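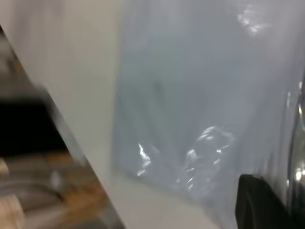

4. Placing the Fornham heater

The Fornham draws up to 1000 watts on the high setting and needs clear space on every side. Choose a spot on a hard, level surface before you plug it in. A brown wooden surface is fine, provided it does not rock. Keep the grille at least 3 feet from curtains, bedding and paper.

1. Set the heater upright on its base and turn the dial to Off.
2. Check that the outlet supplies 110 volts.
3. Unwind the cord completely. Do not run it under a rug.
4. Plug the heater directly into the wall.
5. Turn the dial to Low and wait some 4 minutes before moving to High.

Note: A slight smell is normal during first use – open a window until it clears.

Note: The tip switch cuts power if the heater leans. Stand it upright, turn the dial to Off, then start again from step 5.

CAUTION: Do not use an extension cord or power strip.

CAUTION: Never cover the grille or dry clothes on it.

Clean the filter every May, or after 3000 hours of use. See section 6 for the Skovach replacement filter.

Revised 10/30/19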